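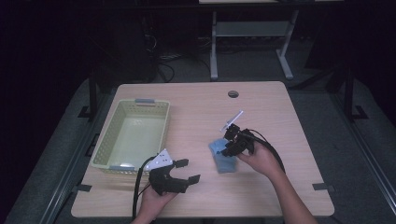
The Rules of the Towel

The first rule in the Garnero handbook is that you put the cloth in the basket. The second is that you put it in the way you would if your mother were coming over. The handbook runs to 166 numbered rules, and I am told it used to be shorter.

I spent a morning in September with the people who write these things down. Garnero collects demonstrations for companies that want robots to do laundry, which means that grown adults pick up cloths with hand-held grippers and set them in plastic baskets for hours at a stretch, so that a machine may someday do the same. It is dull work done by cheerful people. What interested me was how much law had grown up around it.

Take Rule 12, the most quoted in the building. The empty hand must be doing something or doing nothing. It can steady the basket or it can wait, fingers open, but it can't fidget. A bored person will click an idle gripper like a ballpoint pen, and a model trained on enough of that will learn to click too. A client once received 1,638 recordings in which the left hand snapped at the air before every fold. The robot learned it beautifully.

"We wrote the rule that afternoon," says Davina Guthrie, who edits the handbook and defends it like a border. "Most of them have a story like that. I've stopped telling the one about the sneeze."

There are rules for sleeves (above the elbow or snug at the wrist) and rules for cables, which must have enough slack to reach the far corner of the table without dragging the laundry along. There is a rule against smoothing a cloth before you pick it up. Real laundry comes in lumps, and people can't stand it. Put a crumpled rag in front of a new hire and they'll tidy it every time.

The trouble is that everybody has a handbook, and the handbooks don't agree. Brakulach wants the basket in the same spot for every take. Rakena wants it moved and turned between takes, and wants a note made of it. Garnero throws out any recording in which the cloth is dropped. Rakena keeps the drops, provided the person picks the thing up again, on the theory that a robot will need to know how. I find I'm with Rakena, though I drop a lot of laundry.

A shared standard called Ikine is supposed to settle all this. The draft asks for plain things: say who trained the operator, give people a break before their wrists ask for one, label failures as failures, and don't pad a batch of 1,000 with the same easy grab done over and over. Guthrie likes most of it. She has also sent back four pages on the definition of "in."

Her question is fair. If a corner hangs over the rim, is the cloth in the basket? Garnero says no. Brakulach says yes, if the gripper has let go. The Ikine draft says "substantially," a word that has made lawyers rich and will do very little for a robot.

I was allowed a turn before lunch. I got the cloth up on the second try, carried it over in what I felt was a stately manner, and let go. One corner stayed out. Guthrie looked at it for a while – longer than seemed necessary – and wrote something down.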